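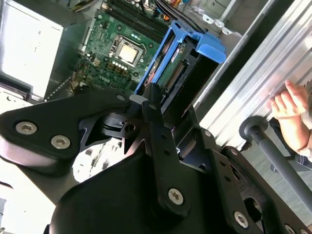
Section 4. Opening a Savings Circle

A savings circle allows a group of members to pay a fixed amount into a shared account each month and to receive the pooled sum in turn. The member who opens the circle in Mullora is recorded as its organizer. Have the full name and mobile number of every member at hand before starting.

4.1 Creating the circle

1. Sign in and select Circles, then New Circle.
2. Enter a name for the circle. The name appears on all members' statements and cannot be changed after the first payment.
3. Enter the monthly contribution. All members of a circle pay the same amount.
4. Choose the collection day. The latest day that may be chosen is 28.
5. Select Add Member and enter the details of each person. A circle may have up to 20 members, including the organizer.
6. Select Send Invitations.

Note: An invitation remains open for 11 days. An expired invitation may be sent again from the Members page.

4.2 Setting the payout order

1. Open the circle and select Payout Order.
2. Choose Fixed or Drawn. In a fixed order, the organizer arranges the names by hand. In a drawn order, the system assigns each member a month.
3. Review the list and select Submit for Approval.
4. Wait until every member has approved the order. The status changes from Pending to Active.

Two members may exchange months at a later date if both confirm the request before the next collection day -- see Section 6.

CAUTION: Once the circle is active, a member who has received a payout cannot leave until all remaining contributions have been paid.

4.3 Missed contributions

If a contribution is not collected, the system tries again on the following business day. Should the second attempt fail, the organizer and the member both receive a notice with code 1467. The payout for that month is held until one of the following is done:

- the member pays the amount due from the Payments page; or
- the organizer selects Release Partial Payout and the receiving member agrees.

Note: Any shortfall from a partial payout stays on the account of the member who missed the contribution and is passed to the receiving member when paid.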